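共同工房フォーラム プレルンホルム(Prernholm)
製作記録・相談 > アーム・自動化

件名:卓上アームによる台所用品の取り扱いについて(配置および配線のご相談)

投稿者:Talavera_W
2025年5月26日

会員各位

平素よりお世話になっております。工房内で製作を進めております卓上アームにつきまして、現状をご報告するとともに、ご意見を賜りたく投稿いたします。

当面の課題は、円盤の上に寝かせたケチャップのボトルを把持し、所定の位置へ移すことです。天板には水切りボウル、取っ手付きのカップ、オーブントースターも置いております。制御には自作のソフトウェア「Fulex」を用いております。先週の試行では34回のうち12回、把持に失敗いたしました。真上から見た配置は次のとおりです。
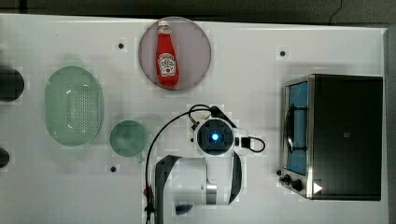

工房会報 第18号 2ページ

会報にも同じ配置で掲載しております。ご検討いただきたい点は、オーブントースターの位置と、アームに沿わせたケーブルの取り回しの二点です。

Wilfredo Talavera

――――――――――
投稿者:papadakis_lab

ご報告を拝見しました。配置について意見を申し上げます。

オーブントースターがアームのすぐ右にあり、しかも扉の取っ手が天板の中央側へ張り出しております。右回りの動作では手首部との干渉が懸念されます。天板の外へ移すか、少なくとも試行期間中は撤去されることを提案いたします。

――――――――――
投稿者:K_Tolentino

papadakis_lab様のご提案には賛成いたしかねます。本件は台所での使用を想定した製作であり、障害物を取り除いた状態で成功率を上げましても、後日同じ問題に戻ることになります。オーブントースターは現在の位置に残し、Fulex側に進入禁止領域を設定するのが妥当と考えます。

むしろ優先すべきはケーブルです。手首の上部から左へ大きく弧を描いてアーム脇に下りており、左側の緑のカップとの間隔が十分とは申せません。旋回時に引っ掛ける可能性があります。

Kenneth Tolentino

――――――――――
投稿者:papadakis_lab

ご趣旨は理解いたしました。ただし、失敗の原因が把持そのものにあるのか、経路の制約にあるのかを切り分けないまま領域設定を加えますと、調整項目が増えるばかりです。一度は障害物のない条件で測定し、基準値を得ておくべきではないでしょうか。恒久的な撤去を求めるものではございません。

――――――――――
投稿者:proltov
>旋回時に引っ掛ける可能性があります。

当方の機体でも同様の事象があり、コネクタの抜けにより停止いたしました。各節に面ファスナーの帯で留め、関節部にのみ余長を持たせる方法で改善しております。結束バンドは締めすぎると被覆を傷めますので、お勧めいたしません。

なお、ボトルの向きは毎回そろえておられますか。キャップの側と底の側では重心の見込みが変わります。

――――――――――
投稿者:Talavera_W

皆様、早速のご回答に感謝申し上げます。

proltov様のご質問につきまして、試行ではキャップを奥側に向けて統一しております。把持位置はラベルの中央を指定しておりましたが、重心の確認は行っておりませんでした。次回までに測定いたします。

配置につきましては、まずオーブントースターを外した条件で基準値を取り、その後、現在の位置に戻して進入禁止領域を設定する手順といたします。ケーブルの固定は測定の前に実施いたします。面ファスナーの帯は何ミリ幅をお使いでしょうか。

――――――――――
投稿者:K_Tolentino

手順の件、異存ございません。ただ、基準値の測定におきましても、カップと水切りボウルは残していただきたく存じます。すべてを外した条件の数値は、比較の対象として有用とは思われません。

――――――――――
投稿者:papadakis_lab

その点は見解が異なりますが、製作者のご判断にお任せいたします。

――――――――――
投稿者:proltov

帯は12ミリ幅を使用しております。工房の備品棚にも同じ幅のものがございます。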